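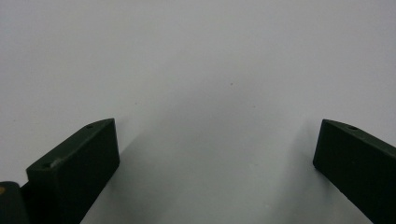 Matte white, evenly lit.

I finished painting the inside of the house in February, in the hottest stretch of the year, which is the wrong time to do it. The paint skins over in the tray while you're answering the door. I did it then anyway as I had the leave booked, and I wanted it done before my aunt came to stay.

The house is in Skeststead, two streets back from the railway line. It was built as a worker's cottage and has been added to at the back by people with different ideas about floor levels. When I bought it the front rooms were a yellow cream, the hall was a darker cream, and the kitchen was the green you used to get in hospitals. I lived with that for six years. Then a pipe went in the bathroom wall, the plasterer came and cut out a good section of the hall side to get at it, and after he had patched it there was no way to match the old colour. So I decided to paint the lot, and to paint it white.

I thought white would be the easy choice. I went into Pintér, the paint shop beside the tyre place, and asked for white. The woman at the counter was Svenja Plattner, whose name I know because it was on the quote she wrote out later. She gave me a fan deck with 26 whites in it and told me to take it home for the weekend.

I had not realised how much of white is other colours. On the fan deck they all looked the same until you put two next to each other, and then one of them went pink and the other went green. The strips were too small to be any use on a wall. I took four of them seriously, bought sample pots, and painted them onto sheets of card that I could move from room to room. I would recommend this over painting patches straight on the wall. With patches you are always comparing the new colour against the old one, and against yellow cream everything looks blue. With card you can leave a border of primer showing and lean it up behind the couch, then in the corner, then next to the window.

The front rooms face south, and this being Australia, that means they get no direct sun for most of the year. The light in there is cool and flat. The kitchen faces north and gets a lot of sun in winter. A white called Custadora looked very good in the kitchen and like dirty washing in the front bedroom. Another one, which I won't name as I have since heard from two people who love it, looked crisp in the front bedroom and gave me a headache in the kitchen by ten in the morning.

I read a fair bit about this. The advice is to use a warm white in cool light and a cooler white in warm light. Then the next article says you can't fix cool light with a warm paint and you should go with the light you have. I tried to follow the first lot of advice and then the second, and ended up standing in the hall at seven in the evening holding two bits of card. The hall has one window over the door and otherwise takes its light from the rooms either side, so whatever you put in there changes depending on which doors are open.

In the end I used one white through the whole house. My neighbour Marcus Abernathy had painted his place with a different white in every room, and he told me he regretted it, mostly because of touch-ups. He has a shelf of half-empty tins and can't remember which is which, the lids having been written on in a pen that faded. You also notice the joins at the doorways. I went over and had a look and he was right, you can see it where the lounge meets the passage, though I doubt I would have seen it if he hadn't pointed.

The one I chose was Custadora at half strength. Svenja suggested this. They put half the tint into the same base, so you get the same colour with less of it. It still goes a bit grey in the front bedroom in the afternoon. In the kitchen it is just white.

The next question was sheen, and I had stronger opinions about this by the end than I did about the colour. The choices for walls were matte, low sheen and semi-gloss. Everybody's father says not to use matte because it marks. Mine said it too. But the walls in this house are not flat. There are ridges where old lath has moved, and there is the plasterer's patch in the hall, which is good work but is still a patch. Any shine at all picks that up. I did one wall of the spare room in low sheen as a trial and with the lamp on you could see every bump in it. I sanded it back and did it again in matte.

It does mark. There is already a grey smudge by the back door at the height where I put my hand when I take my boots off. I wiped it with a damp cloth and it came off, and left a slightly shiny spot, which is called burnishing. If you get down to the side you can see it. I can live with that more easily than I could live with the bumps.

Doors, architraves and skirting are in semi-gloss in the same colour. The ceilings are ordinary ceiling white, straight off the shelf.

As for the cost, I had one quote for the whole job from a painter, and it was well past what I had set aside after the plumbing. Doing it myself came in under $3,000, and that includes a decent ladder and an extension pole which I will keep. It also includes replacing a pair of shoes. The paint was the Porkarus trade range, which Pintér sells in the big drums. I had expected to go for something dearer. Svenja said the expensive one was better for scrubbing and no better for coverage, and I don't have kids.

The preparation took longer than the painting by a long way. I washed everything down with sugar soap, and the kitchen walls twice. I filled the cracks, sanded, found the cracks I had missed, filled those. A lot of the sanding was with 100 grit, which is too coarse for finishing, but it got the drips off the old door frames. For a house this age you need to test for lead before you sand anything. The kits are cheap. Mine came up positive on the front windowsills and the outside of the front door, so I left those alone and had them dealt with properly by someone with the gear. If you are only going to take one thing from this post, take that.

Some notes for anyone doing the same, in no order.

White over hospital green needed three coats and a primer. White over cream needed two coats. I tried to get away with two in the kitchen, and it looked fine until the sun came round.

It is hard to see where you have been when you are putting white on white. I did the second coats early in the morning with a work light on the floor pointing along the wall. Under the ceiling light I kept leaving holidays, which is the word for missed bits. You can also buy a ceiling paint that goes on pink and dries white. I used it in the lounge and it works well, although the pink fades quickly in the heat, so you have to keep moving.

Cut in one wall at a time and roll it before the edge dries. I cut in a whole room first, thinking I was being organised, and got a visible band all the way around at the top.

Wrap the roller in cling film between coats and put it in the fridge. Mine kept overnight without any trouble.

Take the switch plates off, with the power off at the board. Painting around them takes longer and looks worse.

My aunt, Nouhaila Samir, came the week after I put the furniture back. Her daughter Radwa drove her up. Aunt Nouhaila walked through every room and asked me when I was going to choose the colours. Radwa liked it. She said it made the rooms sound bigger, and I think there is something in that, but it might have been that I hadn't put the rugs down yet.

I had half planned to hang everything back where it was. Once the walls were done I found I didn't want to put nails in them, so the pictures are still in the spare room, leaning in a stack with towels between them. A couple of them were only ever up to cover stains. The big print that Fadwa Abou Zeid gave me when I moved in will go back over the couch once I find the stud. The rest can wait until winter.

There are a few jobs left. The inside of the linen cupboard is still hospital green and I've decided it can stay that way. The laundry door needs another coat on the bottom edge, where it has to come off its hinges to be done. I have most of a drum of the wall paint left over, with the tint formula written on a bit of masking tape on the side and again on a piece of paper in the kitchen drawer.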